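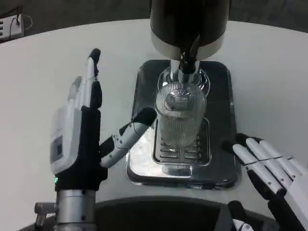

The left hand beside a ribbed tumbler under the dispenser spout.

Slow Teachers Make Better Robots

Pouring a drink from a dispenser takes a person a few seconds and no thought. Put the same job in front of someone driving a two-handed robot by remote control and it becomes a real piece of work. You have to bring the thumb to the glass without knocking it off the grate. You have to work a small lever with fingers that are thicker than yours and can't feel it the way yours do. After that you do it all again, because one good run teaches the robot very little.

I have spent two years as an operator and then as a lead at Evunis, where we record people driving robots through kitchen and serving tasks. The recordings are used to train a policy, and the policy then tries the task alone. My view is that our field measures the wrong thing. We count demonstrations. We should care a lot more about how each one was done and who did it.

Last July we finished a set of 3,314 demonstrations of counter tasks. It was the largest set we had made. Operators were asked to hit a daily number, and they hit it. When I sat down and watched a stretch of the recordings, I could tell who was behind the controls within a few moments. One person always came in from the side with an open hand. Another dropped the hand from above and closed it late. A third shoved the glass into place with the knuckles when the first approach missed, and then carried on as if that were the plan.

Every one of those runs was marked as a success. The glass got where it needed to go. The policy trained on them picked up all three habits and would sometimes start one and finish with another. With a glass, that is a good way to end up sweeping the floor.

We then had 7 operators redo a single task, filling a tumbler, under a short set of rules. Stop the hand near the glass before touching it. Keep the other hand low and out of the way until it has something to do. If you miss, back off to the stopping point and come in again. We kept 29 recordings from each person and threw out the rest. That smaller set gave us a policy I would let run with a visitor in the room. The big one did not.

The stop before contact was the rule people complained about most. It feels like wasted time when you are good at the job. But a learner that sees the hand come to the same place beside the glass, again and again, has somewhere to return to when things go wrong. Without it, every approach is one long motion with no clear middle, and a small error at the start is a large one at the rim.

There is a fair argument on the other side. Friends at Vudimico say that variety is the whole point, that a robot trained on tidy motions will fall apart the first time the glass sits a little off center. They are right that variety matters. I would just get it from the task and leave the technique alone. Move the glass. Change the glass. Turn the dispenser, raise the table, dim the lights. Let the operator meet each of those with the same calm approach. A new cook learns to chop onions of every size, but usually with one grip on the knife.

The other argument is cost, and I have less of an answer to that. Careful recordings are expensive. An operator who works this way gets tired sooner, and the tiredness shows up in the hands before the person notices it. We moved to shorter shifts and the daily count went down. A manager who is paid by the count will not like this, and I have had that meeting more than once.

I would also like to see operators treated as skilled workers. Many shops bring people in for a few weeks, hand them the controllers, and let them go when the set is done. By then they have just become good at it. The knowledge of how to bring a stiff thumb up to a thin glass leaves with them, and the next group starts by tipping glasses over. Keep them on, and ask them which tasks are badly set up. Ours told us the grate was catching the base of the tumbler long before anyone looking at the training curves had a clue.

Some people expect all this to go away once robots can learn from ordinary video of human hands. Maybe it will. For now the hands on the robot are not our hands, and someone has to work out how they should move. I'd give that person a decent chair and more time.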